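The Held-Out Set

Last updated 15th August

Two in the morning and the policy was on run 203.

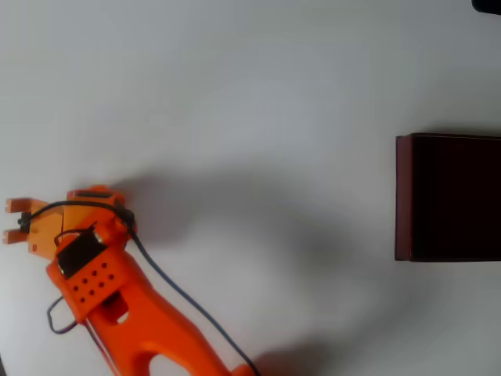 What does a held-out set prove?
That the thing learned the job and didn't just memorize the practice. You train on some starts, lock the others away, test on the locked ones. If the score drops through the floor you have your answer.

She'd written that on the whiteboard in January. Big letters. Everybody at Wendero walked past it and nodded.

Sixteen starts locked away. 219 runs in all, the rest of them practice. And the practice numbers were beautiful, that was the trouble. Orange arm, dark box, white table, reach and close and lift. She could of watched it all night. Was watching it all night.

Run 204. First of the held-out ones.

Missed.

205, missed. Coffee. 206 got it, barely, a corner grab. She typed PARTIAL and then deleted it because the sheet had no partial. Success or fail. Her own rule.

The Fosside people wanted the plot by nine. They had seen the practice curve already, somebody had sent it on, and they'd written back one word. Terrific.

207. 208. 209. The servos whined, the same little two-note whine she heard now in the shower, in elevators. Fail, fail, success.

She knew what it was by 211. Shadow. The arm's own shadow, big soft gray thing. In training the lights had always been in the one place and the policy had learned where the shadow fell, more than it had learned the box. Move the lamp and it reached for where the shadow used to tell it. She was sure. Well. Mostly sure. You'd need another set to say sure, with the lamp moved on purpose, and she had seven hours.

Nasavico would have cut the set. They did that, quietly, called it "early stopping of evaluation." Drop the bad starts, fix the axis.

She ran 212. Ran all of them. Didnt touch the lamp.

219 ended at ten to four. Two grabs out of sixteen. 14 fails, and she typed every one.

Then the plot. Practice line way up top, the other line lying on the floor like a dropped cord. She put them on the same axis. Subject line: Results, Polák method, held-out. Took out the word preliminary. Put it back.

Sent it. Reached over and moved the lamp.

Run 1.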